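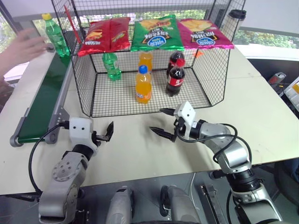 Aarti Malhotra would like the chips moved closer to the register, and the soda left where it is. She put that in writing on the first day the comment sheet went up at the Rornanport community center, and by the end of the week a dozen other people had signed their names under hers.

The snack corner at the center opened in February, replacing the two vending machines that used to stand by the side entrance. The machines were taken away after the lease with their supplier, Letance, ran out. The center decided against renewing it and put the money into open wire shelving and a small stock of chips and soda bought from Dhillon, a wholesaler on the county road.

The new setup is simple. Bags of potato chips go on top of the wire unit, where they can be seen from the hallway. Bottles stand inside on the mesh floor, with lemon-lime, orange and cola kept in their own groups. The front is open, so people can reach in and take what they want without having to move anything first. Payment is at the front desk.

The center sold 739 items in the first month, according to a notice posted next to the desk. Cola was the best seller, followed by orange. Chips did well on evenings when the gym was booked and poorly the rest of the time. Under the old arrangement the machines brought in more sales, but most of the money went to the supplier. The notice puts the center's own share for the month at $155, which will go toward new nets for the gym.

Not everyone is happy with the change. The machines could be used after the front desk closed at 8 p.m., and the swim club, which finishes later than that, now has nowhere to buy a drink. Several parents raised this on the comment sheet. One wrote that her son had started bringing his own bottle from home and that she was fine with it, but that other families were driving over to the gas station in Skevthorpe after practice. The center says it is looking at keeping the desk open an extra half hour on swim nights.

There have also been requests for a wider choice. Pretzels were mentioned most often, then plain water, then fruit. The center has agreed to water and will add it with the next delivery. Fruit was turned down for now because there is no fridge in that part of the building and the afternoon sun comes in on that side.

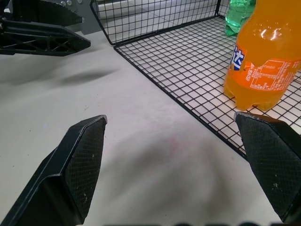 The shelving itself has drawn fewer comments. Wire was picked over solid shelves mainly on price, and it is easy to wipe down when a bottle leaks. The staff clean it in the mornings before the doors open. Small items such as candy bars and gum were tried in the first week and then dropped. They slipped down between the bigger packages and were hard to find again, and children tended to pull everything else out looking for them.

Restocking takes place twice a week. Older bottles are brought to the front and new ones placed behind, and anything close to its date is sold at half price from the desk. The center has set a limit of 80 bottles in the building at one time - the storage closet is also used for the art classes, and the instructors have asked that the floor be kept clear.

Prices will stay the same through the end of the summer program. A bag of chips is $1.50 and a small bottle of soda is $2. Members who buy a punch card pay for nine drinks and get the tenth free. The center had 500 cards printed and still has most of them, and they can be picked up at the front desk at any time during opening hours.

The comment sheet will stay up until the next members' meeting, where the swim club's request is on the agenda. Comments can also be left in the box by the main doors.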